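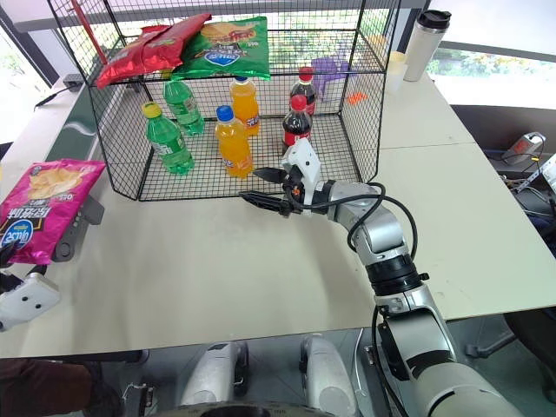 3.2 Shelf layout and restocking

The second part of the study looked at how people stock a small open-front wire rack of the kind found in staff kitchens and reception areas. The rack has two levels. Drinks go on the lower floor and bags of chips go on the upper level, where they can be laid flat or allowed to overlap. We used plastic bottles of green soda, orange soda and cola, and chip bags in several colors. The mesh sides let a person check the lower floor from most seats at the table.

Over the study period we logged 578 restocking events at two sites, Gatell and Kioko. An event began when the first item was picked up and ended when the person stepped back from the table. Of these, 400 involved both bottles and bags, and only those are used in the comparison below. Participants were told which level each type of item belonged on. They were given no rule for the order within a level.

Bottles were the easier of the two. Most participants grouped them by drink and placed one bottle behind another, as in Figure 4, so that each drink had its own short row running from front to back. With this layout the rear bottle is partly covered by the front one, and a person taking stock has to lean or look through the side. In 68 events the participant turned a bottle after setting it down, usually to bring the label forward.

Bags took longer. A chip bag has no stable base, it slides on wire, and its sealed edge tends to reach past the front rail. Participants at Kioko laid the bags across the rack at an angle and accepted some overhang. Those at Gatell pushed them back until they touched the mesh, then often pulled them forward again to show the front of the pack. We counted 374 corrections of this kind, nearly all of them on the upper level.

Figure 4. Stocking the wire rack with bottled drinks and bagged snacks.
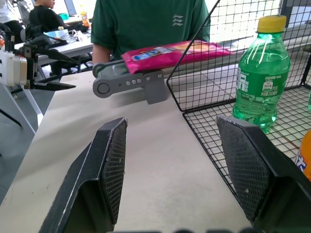
Cameron Gilchrist, commenting on a draft of this section, objected that overhang should not be scored as a fault. In a break room, he wrote, a bag that sticks out a little is easier to grab, and people who restock every week probably leave it that way on purpose. We have kept the original scoring but report overhang separately in Table 5, so that readers who agree with him can leave it out.

Items left on the table at the end of an event were scored as unplaced, whether or not there was still space on the rack.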